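About Dolora Table Linens

Our start
Family recipes
How we work
Visit us

We make napkins, tablecloths, dish towels and aprons in Terdale, and we have been happily covered in lint the whole time. Dolora began in August at a kitchen table, with one borrowed sewing machine and a stack of cotton left over from a set of curtains. We wanted napkins that could go through a spaghetti dinner and come out of the wash ready for the next one. The first set went to a neighbor, the second to her sister in Plelley, and then the phone started ringing!

These days we work out of the old Rosales shoe store on the corner, 2 floors of it, with the big front windows still in place. Cutting happens upstairs where the light is good. Sewing, washing and packing are downstairs, along with the shop counter and a coffee pot that gets more use than any machine in the building. We kept the shoe store's wooden shelves (they turn out to be exactly deep enough for a folded tablecloth) and painted the back door yellow.

What we make

Our catalog now has 339 items in it if you count every size and color separately, and we do, because that's how they sit on the shelves. The everyday napkin is still the one we love best. It's a plain square with mitered corners and a double-turned hem, and it gets softer every time you wash it. We sew tablecloths for small round tables, long farm tables and everything in between. Got an odd one? Send us the measurements. We have made cloths for a hexagon, a door on sawhorses and a ping-pong table that one family uses for Thanksgiving.

Color is where we have the most fun. We dye in small batches, so a green from spring may be a little deeper than a green from fall, and if you need a big matching set it's best to order it all at once. Tell us the date you need it and we'll put your order in a single batch.

A blue cloth with a stitched hem, laid across the table.

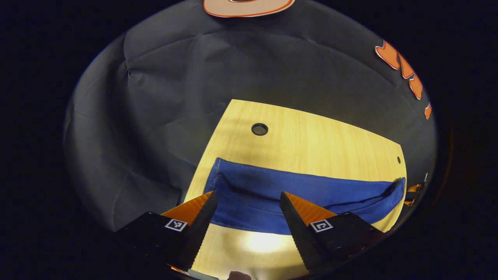 Blue, with the hem toward you.

Washing and mending

Everything we sell can go in the machine. Use warm water, skip the fabric softener, and pull things out of the dryer while they're still a bit damp if you like a smooth finish. Plenty of us never iron at all.

If a hem comes loose, mail it back or bring it by and we'll stitch it up for free, however old it is. We mended more than 275 pieces last year and enjoyed seeing every one of them again — faded, stained with beet juice, clearly used for birthdays. That's what they're for.

Come see us

The Terdale shop is open most afternoons, and you're welcome to wander up and watch the cutting. There's a remnant bin by the stairs, priced by the handful, and quilters should get there early. We also set up a stall at the Plelley market through the warm months, with napkins, aprons and whatever colors came out of the dye pots that week.

Page updated April 25, 2024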